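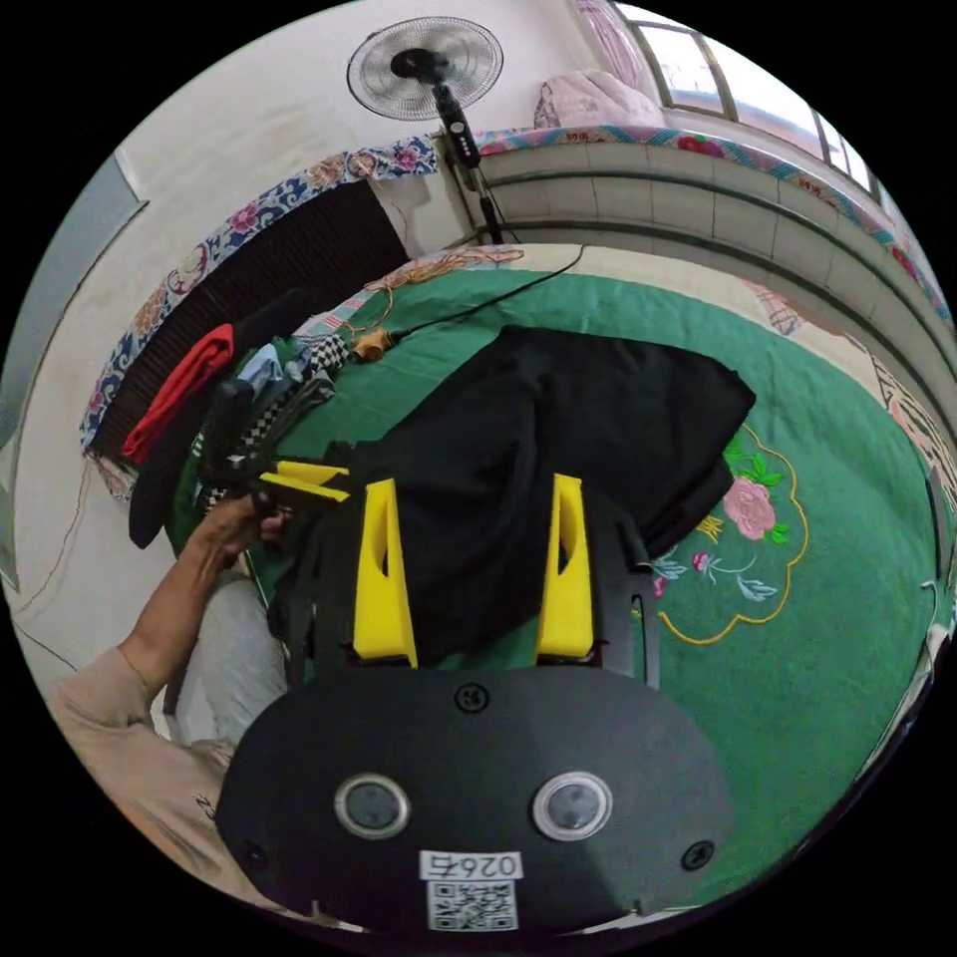
Can you fold laundry on the bed without wrecking the bedspread, or do you need a table?

The bed is fine, and I like it better than a table. Make the bed first, pull the spread tight, and keep the finished pile on one side so the middle stays free for whatever you're folding.

That question lands in my inbox more than any other, so I finally sat down to write out how I do the whole thing. I've folded on a bed for 17 years, in three apartments and now the house in Grenovside, and I have opinions!

Make the bed first

I mean properly. Spread pulled smooth, pillows up at the head or off on a chair. A lumpy bed gives you lumpy shirts, because you're smoothing the fabric against whatever is underneath it. It takes me a minute and a half and then I also have a made bed (two chores, one go).

If your bedspread has embroidery on it, and those big flowery ones usually do, fold on the plain part. Raised stitching catches on hooks, zippers and bra clasps, and I pulled a long green thread out of mine in February that I'm still annoyed about. Zip the zippers, hook the hooks, and do anything with metal on it over the flat fabric.

Dump less than you want to

I used to tip out the entire basket. Don't! You end up folding on top of unfolded things and everything slides. I take out an armful, maybe 6 or so pieces' worth, fold those, then go back for more. The rest stays in the basket on the floor.

Wait, I should fix that, six is just my number. If it's towels, take three. If it's baby socks, go wild.

Sort by who, then by drawer

One pile per person is where I start. Inside each pile I go pants at the bottom, then sweaters, then tops, then the little stuff. The heavy things hold the stack steady, and it goes into the dresser in the right order when you carry it over.

Put the piles on the side of the bed farthest from where you're standing or sitting. I sit on the edge (my knees prefer it), so I reach across once per item and leave the space in front of me open.

Black clothes get their own turn

Black cotton shows every speck, and it picks up fuzz from a bedspread like you wouldn't believe. A few things that help:

Go over the spread with a lint roller before you start. I use the Lultine one because the sheets tear off clean, but any sticky roller does the job.

Shake each piece hard, twice, away from the bed.

Fold black things inside out if they're going in a drawer for a while. The fuzz ends up on the inside.

Do them last, when the bed is clear of towels.

How to get a crumpled top flat

This is the part people rush. When something comes out of the basket in a wad, don't start folding the wad.

1. Find the shoulders. Ignore everything else until you have one in each hand.

2. Hold it up, give it a snap, and lay it face down with the neck pointing away from you.

3. Smooth from the middle out to the sides with your flat palms, then from the neck down to the hem.

4. Fold one side in to the middle, lay the sleeve back along the edge, and do the same on the other side.

5. Fold the bottom up to just under the collar, then in half once more if your drawer is shallow.

Thin, slippery fabrics are a pain on a bed. I fold those in bigger sections and stop one fold early, otherwise they spring open before I've picked up the next thing.

Pants are easier. One leg on top of the other, tuck the pointy bit of the seat in so you have a straight edge, then fold in thirds from the ankle up.

How long it takes me

A full basket was 32 minutes last time I bothered to look at the clock, and that was with the radio on and a phone call from my sister in the middle. Pillowcases and dish towels I can do in my sleep. Fitted sheets I still roll into a ball and hide, sorry.

Put it away before you get up

Well, stand up, obviously, but go straight to the dresser with a pile in your arms. If I leave the room for coffee the clothes are still there at bedtime, and then they move to the chair, and they live on the chair until the weekend. Carry the tallest stack first with one hand flat under it and your chin on top.

Next time I'll do the linen closet, including the Flavmont bins a few of you asked about. Mine are the medium size and they hold 7 bath towels if you roll them.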